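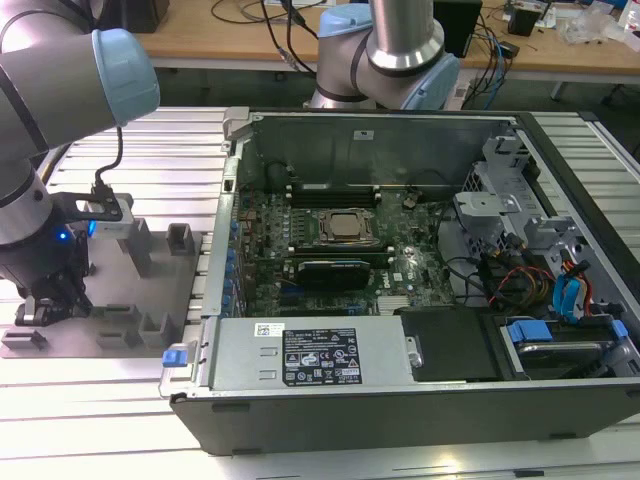
Section 4: Working inside the tower

4.1 Before you start

Switch off the computer, unplug the mains lead and hold the power button in for a few seconds. Lay the tower on its side on a firm, level bench with the open side facing up. Allow 46 minutes for the whole of this section if you have not done it before.

CAUTION: Do not open the power supply. It has no parts you can service.

4.2 Fitting the memory

1. Touch bare metal on the chassis.
2. Find the black memory slots, in a row beyond the processor.
3. Open the clips at the ends of the slot.
4. Line up the notch in the module with the key in the slot. The module only fits one way round.
5. Press down evenly until the clips close.

Note – the Hidel 4000 and Hidel 3000 kits must not be mixed in one machine.

4.3 Removing the hard drive

1. Unplug the data and power cables from the drive. Pull on the plugs and not on the wires.
2. Squeeze the blue clips on the carrier and slide the drive out of its bay.
3. Put the drive in an anti-static bag, label side up.

4.4 The parts holder

The Furnival parts holder keeps small items in order while the case is open. Stand it upright or lay it flat, whichever suits your bench.

1. Put long, thin items in the narrow slots.
2. Put flat items in the frame-shaped holders.
3. Check that nothing is sticking out where a sleeve could catch it. 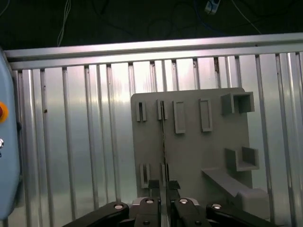 Thin items are the easiest to lose or bend, so load them first. Hold each one near its lower end and bring the top up to the slot before you let go. The narrow slots are side by side at the upper left of the board, next to the two tall frames, and a slim rod goes to the second one along. Do not force a part that feels tight – try a wider holder. Spare holders can be ordered from Honach, part number 959.

4.5 Closing up

1. Refit the drive and push its cables fully home.
2. Check that no cable is lying across the processor.
3. Fit the processor cooler as described in Section 5.
4. Refit the side panel and stand the tower up.

CAUTION: Never switch the computer on without the cooler in place.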